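Wernelell (novel)

Wernelell is a post-apocalyptic novel by the Latvian writer Aigars Vītola. It is the first book in the Toduvside series and was released on January 31, 2023. The story takes place 30 years after a drought and a long series of fires have emptied most of the inland cities.

Plot

The town of Wernelell lies behind a flooded quarry and has roughly 700 people. Rinel, a former ferry pilot, is sent out with seven others to find out why the grain boats have stopped coming.

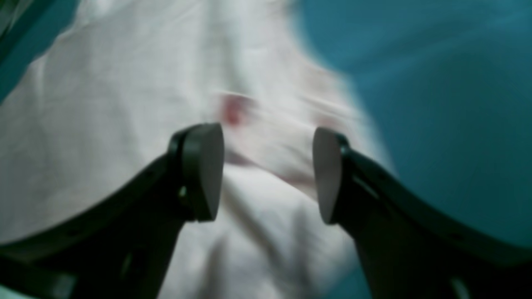
The group follows the river south for most of the first half of the book. Two members turn back at the locks, and a third is left at a farm with a broken leg. Rinel reaches the port of Paiva in November and finds that the boats are still running, but under a new owner who sells the grain elsewhere. The last chapters deal with her choice between staying in Paiva and carrying the news home before winter.

Setting

Most of the action takes place along one river. Vītola drew the map printed inside the cover himself, and the distances in the text were worked out from it. Paiva, with 2,000 residents, is the largest settlement mentioned in the book. 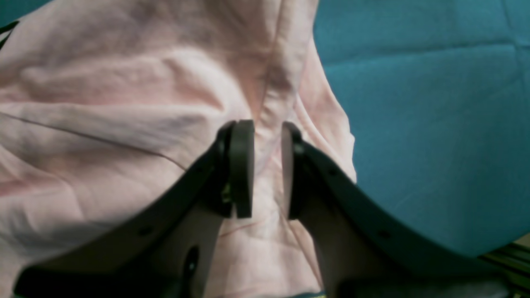
Does the novel need to be read before the other Toduvside books?
The second book repeats the main events in its opening chapter, so it can be read alone, but the ending of Wernelell is given away there.

Style

The book is told in the first person and the past tense. Chapters are short and carry the names of places along the river. Dialogue is set without quotation marks, a point on which readers have been divided.
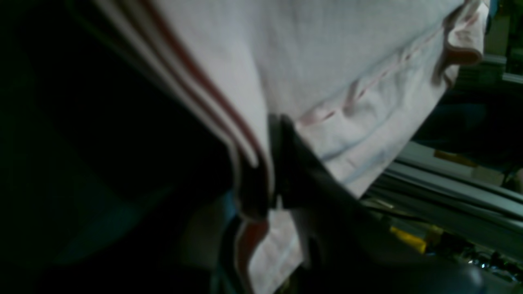

White cloth with red stripes, folded over.

Themes

Trade and trust between towns run through the whole novel. Rinel keeps a record of every exchange she makes, and the entries appear between chapters. Cloth is the usual currency upriver, and its value depends on color and wear.
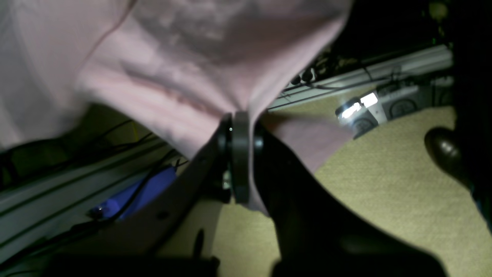
Vītola returns to the cloth trade in the second half, when Rinel tries to pay for her passage out of Paiva. The dock clerk refuses her gray blankets and asks for dyed goods. She has one length of pink fabric left, which the book describes as pale with slightly darker patches, much like the pink cloth shown with this section. The clerk takes it at half value. The same piece turns up again in the second book, where it hangs in the window of the grain office.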